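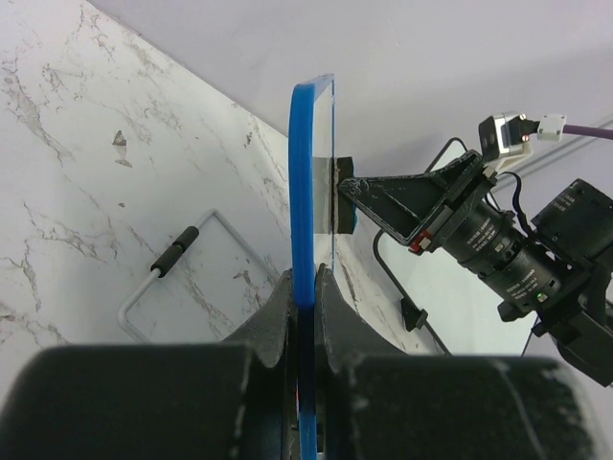
Who writes an obituary?

Usually the family does, often with a form supplied by the funeral home, and the newspaper prints what it is paid to print.

Chapter 2
The Paid Notice as a Source

Students who come to local history through family research tend to trust obituaries more than they should. The notice is in print, it gives dates, and it sounds sure of itself. But most small papers stopped sending reporters to write up ordinary deaths long ago, and what fills the page now is closer to a classified ad. Someone at the counter may check that a death took place. Whether the dead man really served as deacon, or graduated in the year stated, is generally left to whoever filled in the form.

This chapter works from one collection, the Gremthorpe file, which holds 3041 notices clipped from the Hetell Messenger and pasted on cards. It is a good file and a limited one. The clippers kept no record of what they left out. Anyone whose family could not pay for a notice, or did not want one, is missing, and so the file cannot tell you how people in Gremthorpe lived or died. At best it tells you how some families there wished a death to be announced.

Take the word "peacefully." It appears in 552 of the cards. Earlier writers on the town treated this as a sign of better nursing care. We are not convinced. The word was printed on the sample sheet that the Messina Funeral Home handed to its customers, and a grieving family with a deadline is likely to keep the wording in front of it. A phrase that comes with the form is weak evidence of anything except the form.

The same caution applies to lists of survivors. First wives drop out. Stepchildren are called children in one notice and left off the next. An "adopted grandson" may have been a neighbor. None of this has to be a lie, and much of it was surely kindly meant, but you should not draw a family tree from it without a second record beside it.
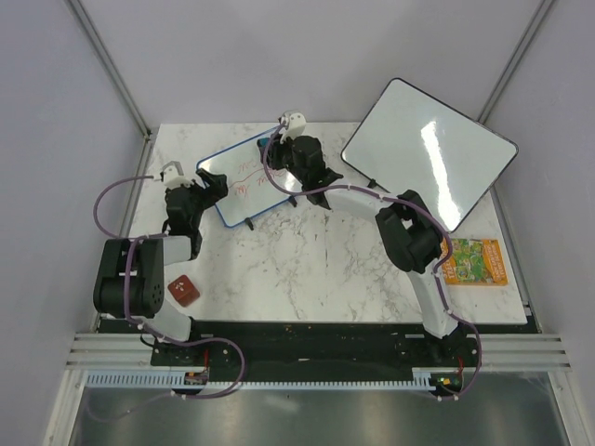
One reader of the first edition wrote to us that this was a cold way to treat the grieving, and that a daughter knows her mother's life better than any county clerk. She may well know it better. She was also perhaps not present at the birth, the first marriage or the move west that she describes, and she is repeating what she was told. We have kept the section as it was.

Online notices have not settled the matter. Pages on Pivotau, the memorial site used by several homes in the county, can be changed after they go up, and the older wording is not always kept. If you quote one, write down the day you read it, as in "read 2023-01-10," and save your own copy.

Before going on to Section 2.1, pull 30 cards from the file, or the same number of notices from a paper near you. For each one, mark every statement the writer could have seen firsthand. Mark in another color every statement that must have come from someone else. Leave the adjectives alone for now; they are taken up with the eulogies in Chapter 4.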